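Jonalyn Pascual lleva la ropa de trapo como otros llevan la contabilidad

Texto: Virgilio Maglaya
12 Jul 2020

El taller de Estrella ocupa la planta baja de un edificio sin rótulo, detrás del mercado. Se alquilan y se lavan paños para hostales, peluquerías y talleres de coches. Jonalyn Pascual empezó doblando y ahora se encarga de todo lo que pasa entre la lavadora y la furgoneta. La entrevista se hizo a primera hora, antes de que llegaran las bolsas del reparto.

Lo primero que pide es que la mesa esté despejada. «Si hay algo encima, el paño se apoya en lo que no debe y sale torcido», explica. «Yo quiero la mesa blanca y vacía de trapos hasta que cojo el primero. En una mesa oscura no se ven las pelusas.»

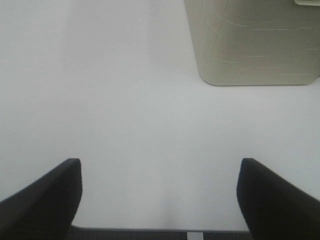 La superficie blanca de trabajo.

La mesa la eligió ella. Antes doblaban sobre un tablero de madera sin barnizar que había dejado el inquilino anterior, y los paños de tejido fino se enganchaban en los cantos. «Perdíamos piezas por una tontería. Un hilo suelto en una esquina y a la tercera lavada tienes un agujero.»

Estrella mueve 770 paños por semana en temporada normal. En verano la cifra sube con los hostales y en noviembre baja tanto que aprovechan para revisar las existencias. El año pasado retiraron 117 piezas en esa revisión, la mayoría por el borde. Pascual no tira las retiradas: las corta para el taller de Eduardo Sebastian, que las usa con la grasa.

Le pregunto cómo se decide que un paño ya no sirve. Contesta que se mira el remate antes que la mancha. «La mancha sale o no sale, pero se ve. El remate hay que mirarlo de cerca. Yo cojo el paño por una esquina, lo levanto y lo dejo caer. Si cuelga recto, bien. Si se va para un lado, es que el borde ha cedido y ya no va a doblar nunca como es debido.»

Reconoce que el método tiene sus límites. Un paño grande colgado de una sola esquina forma pliegues y hay zonas que quedan tapadas, así que luego hay que girarlo y repetir con la esquina contraria. 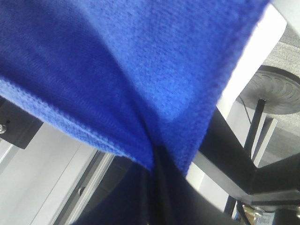
«La segunda esquina es la que cuesta», continúa. «La primera la coges por donde cae. La segunda tienes que buscarla, siguiendo el borde con los dedos, sin soltar la otra. La gente nueva suelta y vuelve a empezar, y así se les va la mañana.»

Marilou Marquez, que entró hace poco, confirma que le pasó. «Yo cogía por el medio y luego tiraba», cuenta. «Jonalyn me tuvo dos días solo con esquinas. Ni doblar ni nada, solo encontrar la esquina y ponerla en la mesa.»

Los colores también tienen su orden. El azul va a los cristales y a los espejos, y el resto se reparte según el cliente. Los azules se lavan aparte – «sueltan color las primeras veces, aunque en el paquete diga que no» – y sin suavizante, que según Pascual deja una película y hace que el paño resbale sobre el cristal. El detergente lo compran a granel a Karnadis, y las bolsas de reparto vienen de Druker.

Sobre el secado tiene una opinión firme. Prefiere el tendedero a la máquina siempre que el tiempo lo permita, y cuando usa la secadora pone el programa más corto. Nestor Malabanan, que conduce la furgoneta, querría lo contrario, porque la ropa tendida le retrasa la ruta. Llevan discutiendo por esto desde que él llegó. «Si un paño sale apelmazado, el cliente no llama a Nestor, me llama a mí», dice ella.
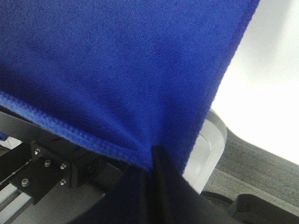 CÓMO SE DOBLA

El doblado de Estrella es en tres y luego en dos. Pascual extiende el paño con la costura hacia abajo, alisa desde el centro y lleva un tercio hacia dentro. Después el otro. El último doblez se hace con la palma, sin apretar. Los paquetes son de 14 y se atan con una cinta de algodón.

Hubo una época en que se entregaban sueltos, en bolsas de casi 600. Los hostales se quejaban de que tenían que volver a doblarlos y el cambio a paquetes se hizo en una semana. «Nos lleva más tiempo, pero también nos devuelven menos cosas», dice.

Antes de terminar le pregunto si dobla igual en casa. Se ríe y dice que en casa dobla su marido, en cuatro, y que ella no lo corrige. Después mira el reloj y va a abrir la puerta del patio, donde Malabanan ya está descargando las bolsas.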